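The Ferry at Welier

My father sold the house in March and moved into the apartment over the bakery in Welier, and I took the bus down from Granesia to help him with the last of it. The bus takes over six hours if the pass is open. It was open, but there was a truck on its side at the top and we sat for a while with the engine off.

He met me at the stop in his good coat. He had put on weight. He asked if I had eaten and I said yes, and he took me to eat anyway, at the place across from the ferry landing. It had new chairs. He told me the man who used to run it had gone to Kisturen to live with his daughter, and that the soup was not the same. Then he ate all of his and the rest of mine.

"What's left to do?" I asked.

"The shed," he said. "And the attic. And the boat."

I had forgotten about the boat. I had thought he'd sold it when my mother died, along with the car and the piano. But he had kept it in the shed behind the Lynch yard, up on blocks, and paid 50 a month for the space. He told me the figure as if I would be angry.

"Eleven years?" I said.

"They never raised it."

We did the attic first. It was mostly paper. My mother had saved the receipts for everything, including things that had broken before I was born. There was a box of her school reports and a box of mine, and under those a box of letters from my father to her, from the winter he worked on the dredger. He picked that one up and carried it down to the car himself. I didn't ask to see them.

In the evening we sat in the apartment with the window open. You could smell the bakery even though the ovens were off. The ferry went across with its lights on and came back again. He said he could hear it from his bed and that he liked that. I asked if he was lonely. He said the woman downstairs gave him the bread that came out wrong, and I took that for his answer. 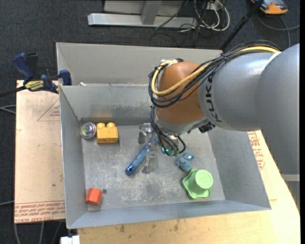
The next morning we walked to the Lynch yard. A boy let us in and went back to his radio. The boat was smaller than I remembered, green below and white above, with a tarp tied over it in my father's knots. He undid them one at a time. It took him a long time because of his hands, and I stood there and let him do it.

Under the tarp it was dry and full of leaves. There was one oar. There was a coffee can with a rope handle that I had used for bailing when I was six or seven, and a cushion the mice had been at. My father put his hand flat on the middle seat.

"She hated this boat," he said.

"She went out in it every Sunday."

"She couldn't swim. She sat right here and held on." He showed me where, on both sides. "I didn't know until we'd been married nine years. She told me at your aunt's wedding. I said, why did you come? She said I never asked if she wanted to stay home."

He thought about this. Outside somebody was hosing down a trailer.

"So I asked her," he said. "The next Sunday I asked her did she want to stay home."

"What did she say?"

"She said no, and got her hat."

A man was coming at noon to look at it. He had a place upriver and two small boys. He had offered 200 on the phone without seeing it, and my father had told him to come and see it first. When he came he walked around it twice and pushed on the boards with his thumb. He asked about the other oar. My father said it had gone into the river off Kisturen a long time ago and might be in the sea by now.

The man laughed and said 156, that was what he had on him, he'd had to buy gas. I started to say something. My father said that would be fine.

They got it onto the trailer with the boy from the yard helping. The man tied it down badly, and my father went around behind him and did each knot again. Then he asked the man if his wife would be going out in it too.

"I guess so," the man said. "Sure. She'll come."

"Ask her," my father said.

The man said he would. He looked at me and I looked at the trailer. When he had driven off, my father folded the tarp in half and in half again and put it under his arm, and we went to find the boy to pay what was owing on the shed.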